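Section 4. Running the Two-Arm Demonstration on Open Days

4.1 Scope

This section applies to staff who operate the Rilow two-arm cell for visitors to the Jollgate training hall. It covers preparation, the public run, and the close of each session. Installation and calibration are covered in Section 2. The simulated version of the cell is started from the same operator screen and follows the same order of steps.

4.2 Before visitors arrive

1. Switch on the main cabinet and wait for the start-up check to finish.
2. Log in with the demonstration account. Do not use a maintenance account while the hall is open.
3. Load program 291 and confirm that the speed limit reads 26 percent.
4. Open the simulated view on the wall display and select the scene marked "Two trays."
5. Run the program once in simulation, from start to finish, with the physical arms held.
6. Record the result in the Nambiar log sheet and initial the entry.

Note: If the simulated run stops with code 1496, reload the scene and repeat step 5. If the code appears a second time, cancel the physical demonstration and show the simulation only.

4.3 Presenting the simulated run

The presenter should begin with the simulated run. Visitors may stand close to the wall display during this part, and questions should be taken here.

1. Name the two arms for the visitors. Right and left are given from the robot's own point of view, and this should be stated at the start.
2. Explain that each arm has its own tray, one red and one teal, and that the trays are set apart on the table.
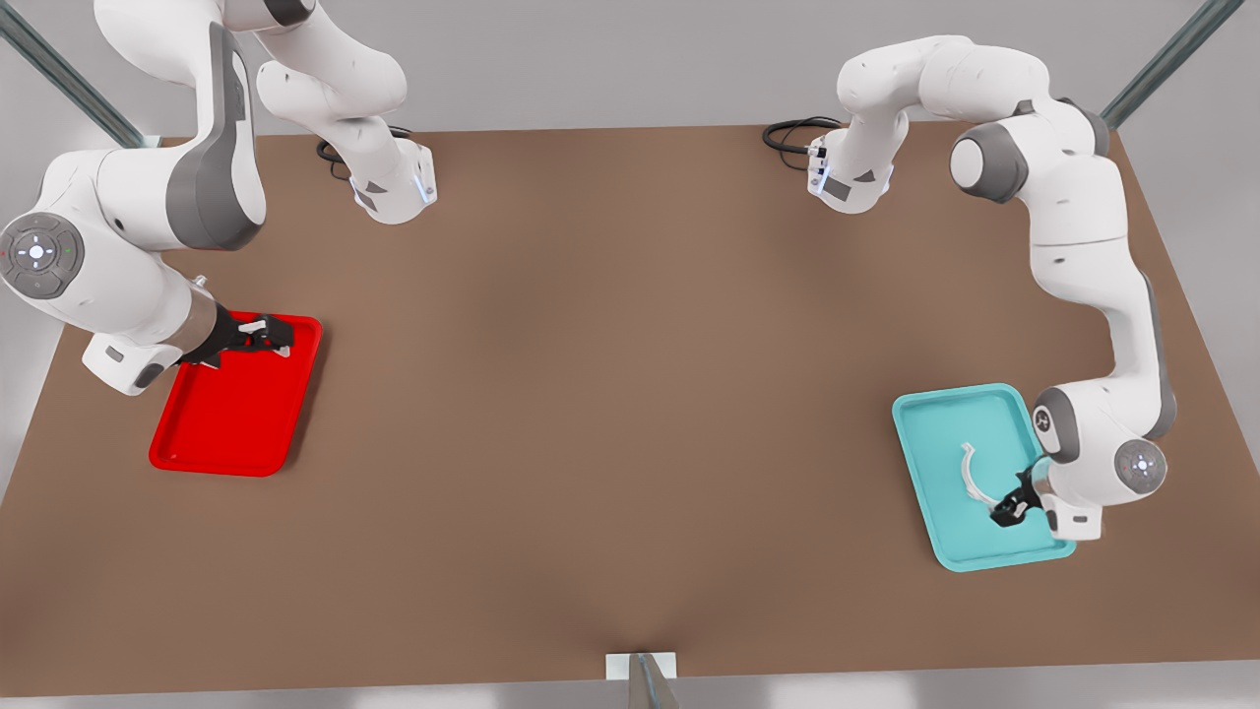
3. Start the run from the operator screen. Allow it to play without comment for the first pass.
4. Repeat the run and use the Pause button when a visitor asks about a grip or an arm position.
5. Return the scene to its starting state before moving on.

Note: The camera angle in the simulated view may be changed at any time. Changing it has no effect on the program.

4.4 Presenting the physical run

Caution: All visitors must be behind the yellow line before the arms are released. The presenter must keep the stop button in hand for the whole run.

1. Ask the second operator to confirm that the line is clear.
2. Release the hold on both arms and press Start.
3. Press Stop at once if any person crosses the line. Do not resume until the second operator has checked the cell.
4. When both arms are back in the rest position, apply the hold.

Groups of over 80 must be divided between the main hall and the Lirnau room, where the simulated run is available on a separate display.

4.5 Closing the session

1. Log out of the demonstration account.
2. Switch off the wall display, then the main cabinet.
3. File the log sheet with the hall office.

Section revised 2019-09-10. Earlier copies should be removed from the operator desk.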